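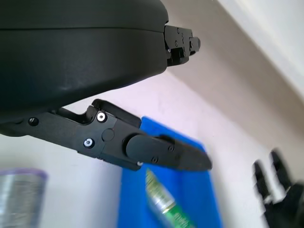

Figure 1. View from the wrist camera during a trial, with the gripper finger in front of the blue object and a green and silver item lying across it.

Rules for a Shared Two-Arm Work Cell: What We Wrote and What We Changed
Student project report, group Fluko
July 3, 2018

1. Background

Our department has one table with two robot arms, and five student groups use it in turns. When we started our project in October, the only written rule was a sheet of paper on the door that said to switch off the power at night. Everything else was passed on by talking. One group kept its own speed settings, another group moved the table stops, and the recordings from different weeks could not be compared.

The task given to us was to write a set of working rules for this cell, to try them in real use, and to report which rules were followed and which were not. We gave the rule set the name Dovow, so that people could say "this is against Dovow" and did not need to look for the right paragraph number.

We did not try to replace the safety standards for industrial robots. We read the parts of ISO 10218 that our supervisor marked for us, and also the technical specification ISO/TS 15066 about robots working near people. These texts are written for companies and trained integrators. Our rules are for students who come to the cell for one afternoon and want to begin quickly.

2. The cell and the task

The trials were pick and place tasks with small everyday objects. Both arms can reach the middle part of the table, and there the most difficult situations happen. Each gripper has two fingers with narrow tips held by small screws. The camera at the wrist looks along the fingers, so a part of every picture is filled by the gripper housing. Figure 1 is typical in this respect. The second gripper is also in the picture, at the lower right corner, and it is strongly blurred.

We used the recording program Vuso, which was written by an earlier student group. It stores the camera pictures, the joint positions and a short text note for each trial. During the project we recorded 946 trials under the new rules. The older archive had 2,000 trials, but for most of them the note field was empty, so we could use them only for a limited comparison.

3. The rules

The first version had too many rules and no one could remember them. After the first weeks we made it shorter. The final version has these rules:

Rule 1. One person is the operator and says so aloud before the arms are enabled. The operator keeps one hand at the stop button and does not record notes.

Rule 2. Nobody reaches into the shared area while either arm is enabled. To move an object by hand, both arms must be disabled, also the one that is standing still.

Rule 3. When both arms work in the shared area, speed is limited to 200 millimeters per second at the fingertip.

Rule 4. Fingertip screws are checked by hand before the first trial of a session and again after any contact with the table.

Rule 5. Only objects of the current task are on the table. Each one is written in the note of the trial with a plain name.

Rule 6. A trial that was stopped is kept. It gets the mark "stopped" and one sentence with the cause.

Rule 7. Before a session, one test picture is taken from each wrist camera and compared with the reference picture on the wall.

4. How we checked the rules

We made a one-page checklist which the operator signed at the end of the session. We also read the notes in Vuso every Friday and compared them with the stored pictures. If the note and the pictures did not agree, we wrote to the group and asked for a correction. We gave no punishment, as we are students like them and have no right to do it.

5. Results

Rule 1 was accepted quickly. Some groups felt strange to say "I am the operator" in a loud voice, but after a few sessions it was normal.

Rule 2 was the hardest one. Disabling both arms takes time, and when an object falls over, the first reaction is to put it back with the hand. We saw this several times in our own group too. It became better when we put the disable command on a foot pedal – this was not a rule at all, only a cable and a cheap switch from the Petersen workshop.

Rule 3 was followed without discussion after we wrote the limit into the start file. Before that, it was often forgotten. For us this was the most useful lesson of the project: a limit that the software sets by itself needs no good memory.

Rule 4 is written on the checklist and was always signed, but we do not know if it was always done. The screws are small and a visual check from above is not enough.

Rule 5 gave us many letters to write. The notes used different words for the same object, for example "box", "block" and "blue thing". In the wrist camera view an object is often close, partly covered by the finger or not sharp, and a later reader cannot decide from the picture alone. We made a list of allowed names and hung it beside the screen.

Rule 6 changed the statistics. The success rate in our reports went down, as the failed trials were now kept. One group was not happy with this, and we had a long discussion before they agreed.

Rule 7 found a turned camera mount on two occasions.

6. Open points

We did not measure contact forces, so we can't say if the speed limit in Rule 3 is the right one. It was chosen with caution and should be tested with a force sensor. The rules also say nothing about visitors – at the open day we simply kept the arms disabled.

The checklist, the list of object names and the start file are in the Dovow folder on the department server. The next group should ask the lab office for write access.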